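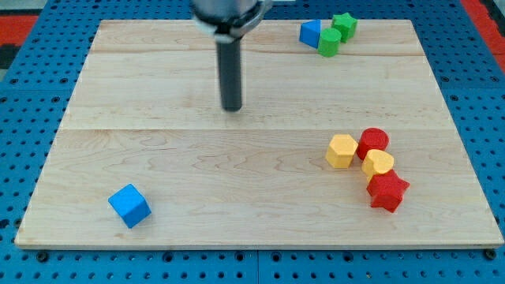
Section 4. Oiling and First Use

Your Alluvix countertop left the shop sanded, inspected and completely thirsty. It has no finish on it. If you set a glass of red wine on it now, you will own a countertop with a red ring, and our warranty department will send you a sympathetic letter. Please read this section before the wine.

4.1 Before you start

The top should have been lying flat, unwrapped, in the room where it will live for at least 14 days (see Section 2). If it has been leaning against the garage wall since February, go back to Section 2 and start over. Leaning boards bend, and they do not bend back when asked.

You will need:
The bottle of Flereo oil from the hardware box
Lint-free cotton rags (old T-shirts are fine, new towels are not)
The gray sanding pad
Gloves
A metal can with a lid, half full of water

4.2 Applying the oil

1. Wipe the top with a dry rag. Do the underside as well. We know no one will see it. A top oiled on one side only will cup, and then everyone will see it.

2. Shake the bottle. Pour a puddle the size of a pancake in the middle of the top and spread it along the grain.

3. Cover the underside first, then the edges, then the face. The end grain will drink more than seems reasonable. Keep feeding it until it stops.

4. Wait 20 minutes. Do not wait through a ball game.

5. Wipe off everything that has not soaked in. If the surface feels sticky, you have not wiped enough.

6. Leave overnight, rub lightly with the gray pad, remove the dust and repeat steps 2 through 5. Most kitchens need three coats. The stretch beside the sink needs four.

NOTE: The color will deepen with the first coat and may look uneven until the second. Calls to our help line tend to arrive between these two coats.

CAUTION: Oily rags can heat up and catch fire by themselves, with no help from you. Put used rags in the can of water, close the lid and take it outdoors. Do not ball them up and leave them on the new countertop, however fitting that may seem.

4.3 Curing

Keep water off the top for 10 days after the last coat. Light use is fine after two. "Light use" means a newspaper. It does not mean a slow cooker.

Room temperature should stay above 60 degrees. In a colder room the oil still cures, but on a schedule of its own.

4.4 Cutting the sink opening

If your sink has not been cut in yet, stop and do that before oiling. Yes, this step should have come earlier. It did in the previous edition, where people skipped it.

Oil the raw edges of the cutout with no fewer than four coats and let them cure before you run the sealant. Owners of the Ukadar drop-in sink should use the paper template in the sink carton, as the one printed on our box is for the older model.

Continue to Section 5, Fastening to Cabinets. Do not use glue.

Revised Wednesday, March 30, 2005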